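去了Verelthorpe在Premerness的开放日,回来路上一条一条写,想到哪写到哪。先声明没拿他们的钱,午饭三明治是我自己买的,咖啡是他们的,咖啡一般。

报名页写的是“亲眼看双臂机器人Yip做家务”。我就是冲“亲眼”两个字去的。到了才知道,上午全部在仿真里做,实机要到下午4点才开,而且“视当日情况而定”。这几个字在报名页上可没有。

签到的地方排了挺长的队,一屋子将近70人,椅子不够,后来的靠墙站。旁边一位大哥是做养老院设备采购的,从Prestunham过来,他以为今天能当场下单。我没忍心说什么。

开场是Ewan Quinlan讲的,头衔我没记全,反正操作策略这一块归他管。讲得比我预料的老实,没放那种快进过的宣传片,上来就开仿真环境,说“我们今天看接近动作”。台下有人小声问接近动作是什么意思,就是手伸到东西跟前、还没碰上的那一段。

投影上是夹爪自己的视角。两根手指张得很开,前面一大块红棕色木纹,中间一个黑色的长条,正对着手指之间的空档。Quinlan说大家先别急着看抓没抓住,看它对得正不正。

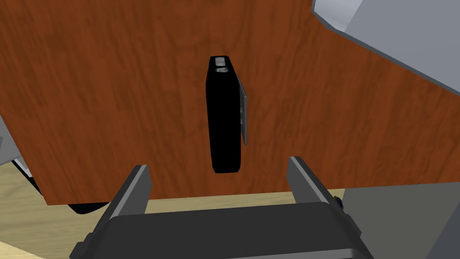 Verelthorpe开放日 / 仿真演示

对得是挺正。我的问题是,仿真里对得正能说明多少?光照匀得很,木纹从这头到那头都清清楚楚,你家里哪块木头是这样的。我家柜门上有油手印,有小孩贴的贴纸,下午三点太阳一照还反光。

我举手问了这个。Quinlan的回答是他们会做随机化,换材质、换灯、换相机的位置。我问那今天演示的这个换了没有。他停了一下,说今天这个是默认场景。行,谢谢他说实话。

然后讲数字。PPT上写300次试验,243次成功。字很大,占了半页。我第一反应是找小字,小字没有。什么叫成功?碰到算,还是夹住算,还是夹住以后把后面的活干完才算?

又问了。答案是“夹爪到达目标位姿并闭合”。也就是说闭合之后夹没夹牢、拉不拉得动,不在这个数字里。这个定义本身没毛病,做研究的人都懂得分段评估。可是你把它放在一页标题叫“家务能力”的PPT上,底下坐着的是做养老院采购的,那就有点那个意思了。

再补一句,剩下那57次没成的,我很想看。失败的录像比成功的有用多了。问有没有,说有,没带。每次都是没带。我参加过的开放日加起来,失败录像大概都放在同一个没带来的硬盘里。

中间有一段茶歇,我跟他们一个写仿真的工程师聊了会儿,人挺好,没什么架子。他说最头疼的是接触,手指碰到东西那一瞬间的摩擦力怎么算都别扭,调软了东西往下滑,调硬了东西弹飞。他说有一回一个杯子直接飞出了房间。这段话要是放到台上讲,我会对这家公司加很多好感。

他还说,手上的相机离目标越近,能看见的就越少,所以最后那一小段反而最难。这个我信,道理也简单,你把脸贴到柜子上去找把手试试。

茶歇完接着演,这回退回来一点,木板的下沿露出来了,指尖差不多就在那条边下面,手指之间能看到浅色的木纹。台下开始有人低头看手机。讲道理,接近动作这种东西确实不好看,慢,而且看上去每一步都差不多。
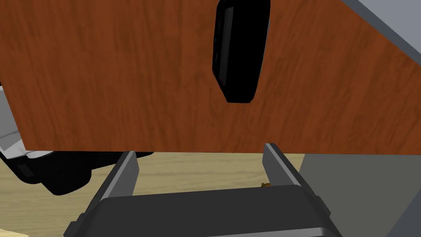
Quinlan这时候说了一句我觉得全天最值得记的话,大意是:观众觉得无聊的这几秒,是我们花时间最多的几秒。我本来准备好了要阴阳怪气,听完没阴阳出来。

但是(肯定有但是)他紧接着就切到了路线图,说明年九月要进真实住户家里试用。从默认灯光的默认房间,到有狗有拖鞋有充电线的真房子,中间隔着什么,PPT上就一个箭头。箭头画得挺粗。

那位采购大哥问了全场最好的问题:老人家正坐在边上,这个胳膊伸过来,停不停?回答是有力限制,有急停,实机上有专门的安全层,仿真里没有建人。我把最后半句记下来了:仿真里没有建人。

我不觉得这是什么丑闻,先把动作练出来再加人,大家差不多都这么干。我不舒服的是,如果大哥不问,这句话今天就不会有人讲。开放日开放日,总得开放一点观众想不到去问的东西吧。

还有延迟。演示的时候画面很顺,我问这是实时的还是跑完了回放。答:回放。那策略每一步算多久?答:取决于硬件。取决于什么硬件?答:会后可以交流。会后我去交流了,被引到一个放宣传册的桌子前面。宣传册印得很好,纸很厚,里面没有延迟。

说点好的,免得有人说我专门去找茬。一,他们让人随便问,没有收手机,也没有“内容请勿外传”。二,讲的人懂自己在讲什么,不懂的地方也没硬编。三,切视角的时候随便切,没有只给最好看的那一个角度。

换了视角以后能看见整间仿真的客厅,深蓝色沙发,浅灰的砖墙,右边好大一台电视,远处有扇黑门开着。白色的臂杆横在跟前,另一条手臂的夹爪就立在它上方偏左。搭场景的人是下了功夫的,架子上还摆了盆小绿植。我坐那儿想,这个客厅比我家整齐太多了。

所以问题又绕回来:整齐的客厅练出来的东西,到乱的客厅里还剩多少?我问有没有在杂乱场景里测过的数字,Quinlan说内部有,还没到能公布的程度。没到能公布的程度,各位自己体会。 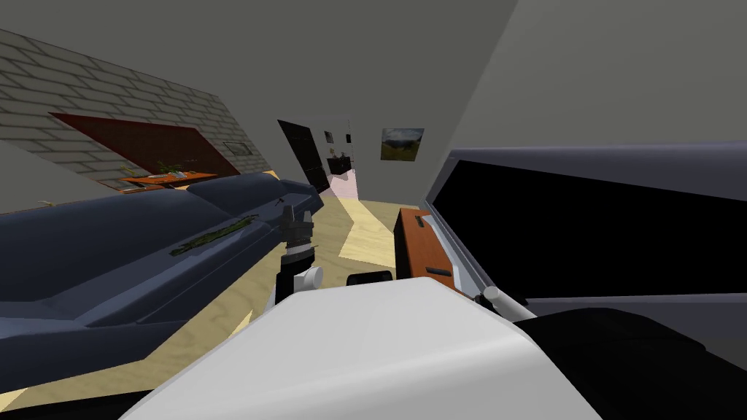

仿真里的成功率能不能直接当成实机的成功率?
不能直接当。摩擦、光照、相机标定和电机误差在实机上都跟仿真有出入,要看实机成绩,就得在实机上按同样的任务、同样的成功标准重新测一遍。

上面这个是在休息区被问得最多的,我就写成一问一答放这儿,省得私信里再打一遍。

接着说下午。实机等到4点,“当日情况”看来还行,开了。场地用绳子拦着,离得有点远,我个子不高,前面一位举着平板录像,我看了大半场他的平板。

动作比仿真里慢很多。我没掐表,不瞎报数字。第一遍手伸过去,停在目标前面,等了一会儿,合上了,有人鼓掌。第二遍停住以后又退了回去,工作人员说在重新规划,然后走过去把东西挪了挪。挪了以后就成了。

挪东西这一下我是有意见的。你挪可以,麻烦说一声为什么挪、挪了多少。不说的话,后面那一遍成功在我这儿就不算数。旁边有人觉得我太较真,说人家就是演示一下。可是演示完了他们会说“现场演示成功”,这五个字会进新闻稿的,我在别家见过太多次了。

第三遍没做,说时间到了。散场的时候Quinlan站在门口跟人聊,我过去又问了一次那243次的事,主要想知道那300次里初始位置变化有多大。他说在一个范围内随机,范围他要回去查,让我留个邮箱。邮箱留了。回了我会在这条下面更新,不回也会更新。

有人问值不值得去。如果你本来就懂一点仿真和抓取,值得,能跟干活的人直接说上话,这比看视频强。如果你是想看机器人叠衣服端盘子,先别请假。如果你是去采购的,请把这几样要到手再谈:成功怎么定义,失败录像,实机上不挪东西的连续测试,有人在旁边时的表现。

也有人问我是不是看衰Yip。谈不上。接近动作做成这样,底子应该不差,那个写仿真的工程师一看就是真干活的。我看衰的是从一页PPT跳到下一页PPT的那个速度。

采购大哥走的时候跟我说,他回去准备写报告,结论四个字,“暂不考虑”。他又说,不过要是明年还办,他还来,因为停车方便。停车确实方便。

补一条:评论区有人说仿真成绩本来就只是给研发看的,外行不该拿来较真。同意一半。只给研发看,就别印在发给外行的册子第一页。我手上这本就是第一页。

再补一条:有人要宣传册的扫描,等我回家,车上晃得字都打不直了。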